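Home | Issues | Authors | Contact
We use cookies to improve this site. Accept | Settings
February | Waltodby Cell Engineering Group

3.2 Work surface and daily checks

The Plinwood cell has two arms, each fitted with a two-finger gripper. The table is covered with brown paper and marked into a grid with blue tape, laid by hand. We use the grid to place the cubes before each run and do not use it for calibration.

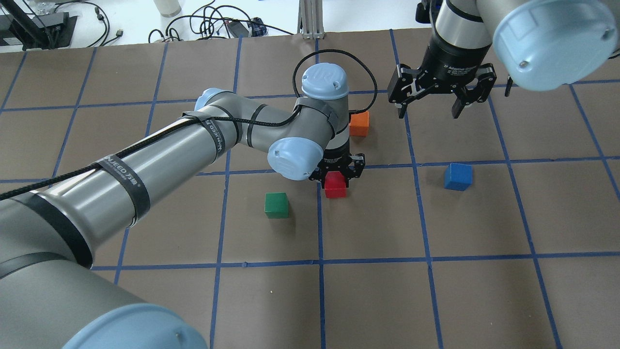
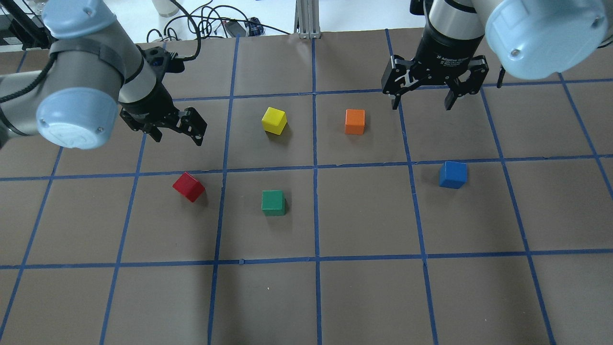
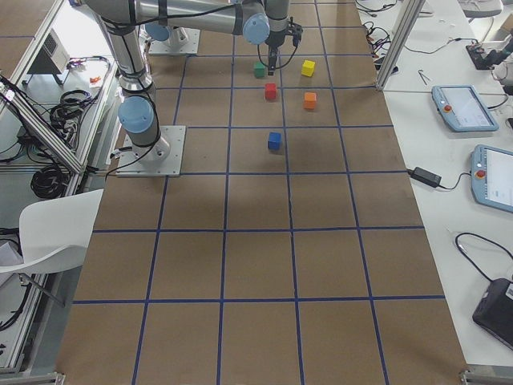
Figure 3. The taped grid and colored cubes in the Plinwood cell.

The paper is replaced every 17 runs, or sooner if a tape edge lifts. After each change the operator jogs both arms to three taught points and compares the readings with those stored in Cetix. If either arm is off by more than 3 mm, its mounting bolts are checked and the points are taught again.

Cable straps are checked at the start of each shift. A strap that has slid toward the elbow can pull the gripper cable tight when the wrist turns, so it is moved back and the wrist is run through its full range at low speed. Gripper fingers are wiped with a dry cloth at the same time.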